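The Last Bus from Kerkurberg

A story for the end of the year

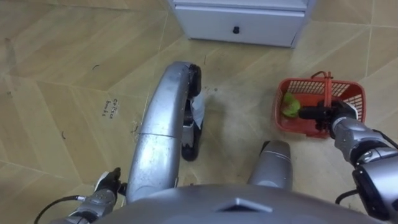 Þröstur had promised his mother that he would come home before the year was over, and there were seven hours left of it when he got down from the bus in Hastthorpe. The driver gave him his bag and wished him a good night. Then the bus turned in front of the closed bakery and went back up the hill to Kerkurberg with nobody in it.

It was snowing a little. He had forgotten how the village smelled in winter, of smoke and of the sea. At the harbor the lamp was broken, as it was already broken in October, when he called and his mother complained about it for half of the conversation.

He did not go to the house at once. He went to Geerts, the shop at the corner, because there was light in the window and because he had no present. Old Mrs. Geerts looked at him over her glasses.

"Þrastardóttir's boy," she said. "You carry her name like a girl would, and you never explained it to anybody."

"She wrote the form herself," he said. "The man at the office was tired and he stamped it."

She laughed, and he bought a box of candles and a tin of coffee. It came to 114, and he had only 73 in coins and a note of 1000 which she could not change. She pushed the things toward him anyway.

"Pay me next year," she said. "It is tomorrow."

The path to the house was steep and the dog heard him before he reached the gate. Nastis was an old dog now, gray around the mouth, and he barked in the wrong direction, toward the neighbor's barn. Þröstur said his name quietly. The barking stopped. Then the dog came slowly through the snow and leaned his whole weight against his knees, and did not move.

The kitchen door opened. His mother stood there with flour on her sleeves and the radio speaking behind her.

"You are late," she said.

"I know it."

"I have put two plates every evening since Sunday."

He wanted to say something about the work, about the city, about the letters he had started — but she had already taken the bag from his hand, and she was complaining about the lamp.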